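Gripper slips on round parts after finger swap, small desktop arm

Kobe Hoekstra
I look after a small desktop arm with servo joints and a two-finger gripper. In February I changed to printed black fingers with a square pad at each tip. Since the swap it drops round parts on lift. Flat parts are fine. The close command is unchanged and the supply voltage checks out. The arm stands near the left edge of the table and picks from a white sheet, wrist pointing down.
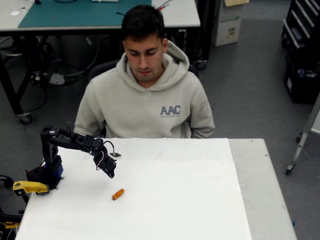
Re: check the wires before the fingers
Amber Maes
Look at the loops at the wrist. If they are tight at full reach they pull on the gripper servo connector. Mine did that after around 4,000 cycles. Leave slack, strain-relieve at the link, then re-zero the wrist.

Re: pad height and closing position
Marthinus Mofokeng
Square pads touch a cylinder along one line each. If the pads meet it off center, the part squeezes out. Procedure we use on the Remham cell:

1. Power down, remove the horn screw, set the servo to mid travel, refit the horn.
2. Close on a 20 mm rod by hand command. Both pads should touch together. If one touches first, move the horn one spline.
3. Repeat with something soft and uneven. Carrot works. The pads should bear on both sides at the same height, with the blunt end just below the tips.

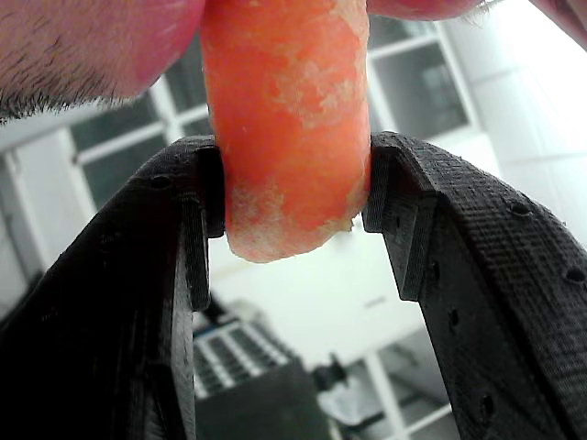

4. Lower the close limit until the servo stops buzzing, then go back 8 counts.
5. Glue thin rubber to the pads. Bare printed layers are slick along the grain.

Lotte Cuypers
Step 5 fixed mine. Skipped the rest.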